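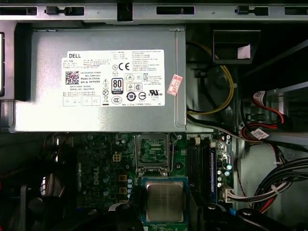

Julport Shared Workshop opens up its computer-repair arm build

JULPORT, 31/05/2025 - Hi, I'm Jocelyn Manalastas, and I'm very happy to share what we've been building on the back bench at Julport! We call it Willaler. It's a robot arm with a small camera at the wrist, and we want it to help take old office desktops apart so the good pieces can go into other machines.

We started with Dell towers because people keep donating them. They're a fair test for an arm, too. The power supply sits up top, the motherboard is packed in underneath, and there are cables looping all over the place between the supply and the drive cage (the yellow one drives me up the wall). Willaler has to get a decent look past all that before it goes anywhere near the memory slots or the processor.

The build has taken us 9 months, evenings mostly, and 76 printed parts, a good few of which went straight into the scrap box. Nandi Mabuza designed the wrist and redesigned it seven times. Prakash Sastry wrote the motion code, which we've named Callier, and it's the bit I'm proudest of because it lets you nudge the arm by hand and save the spot you nudged it to. No typing in numbers!

"I wanted a wrist that could lean into a case at an angle and still see," says Nandi. "The first few couldn't get past the drive cage."

What can it do today? It can find a label and read the part number, and it can point out the CPU socket lever on the boards we've tried. Zip ties are still a job for a person with snips, and ribbon cables confuse it more than I'd like. Bindu Rao is working on both.

Parts cost us $1,000, paid for out of workshop dues and a kind gift from Warrier, the hardware store down the street. The drawings, the code and our parts list are free to anyone who asks at the front desk.

We're also looking for more dead desktops, any brand, lids on or off. Please take your hard drives out first. Ilango Murthy is looking after drop-offs, so ask for him when you come by.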